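Robot teleoperators, part time - Drornemis

Skirkerura is hiring part-time operators to record tabletop manipulation examples at its Drornemis site in Illville. The recordings are used to train a learning system that controls a single robot arm. No robotics background is needed. We train everyone from the start.

What the work is

You sit at a station and guide the arm through short tasks with a hand controller. Most tasks this season use small toy blocks on a wooden board: pick one up, move it, put it down where the prompt says, return the arm to its start position. Each attempt is one episode. When it ends you mark it as good, failed or unsure, and type one line saying what was done. Then you reset the blocks to the layout on the screen and start the next.

The current set is called Sheehan. It calls for 900 accepted episodes, and 597 are done. A second set with the same blocks and different prompts follows it, so there is work past the end of this one.

Failed episodes are kept and labeled. Please don't apply if you expect to redo every attempt until it looks perfect. We need steady, ordinary motion, and we need the labels to be right.

Hours and pay

Shifts are four hours with a break in the middle. Operators work up to 24 hours a week. Pay is $24 an hour, including training. Training takes two shifts, and at the end of it you record a short test set that is checked by the lead operator. You can retake it once.

What we ask for

- You are 18 or older and can work in the United States.
- You can sit at a station and use both hands for an hour at a time. Tell us if you need a different chair or controller. We have a few of each.
- You can tell red, green, blue and yellow apart. Many prompts name a block by its color.
- You can write a short, clear sentence in English.
- You can commit to at least two shifts a week for three months.

Experience with game controllers, sewing, model building or lab work is useful but not required.

What gets recorded

The cameras point at the work surface. We store video of the table, the position of the arm and the text you type. Audio is off. Your name is not attached to episodes; each operator has a number, and the list that links the two stays with the site office.

How to apply

Send a short note with your available hours to Hiu-tung Poon, operator lead, through the Skirkerura jobs page. A resume is fine but you can leave it out. Applications close July 8, 2026. We reply to everyone, and people we invite will try the controller for half an hour before either side decides - that visit is paid too.
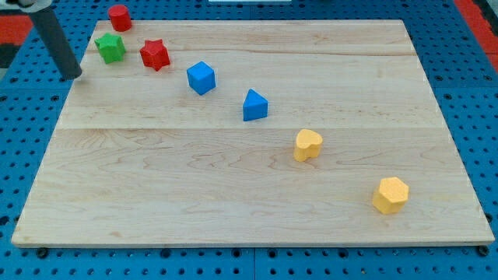
Do failed attempts count toward an operator's pay?

Pay is by the hour, so a shift with many failed episodes pays the same as any other. Just label them correctly.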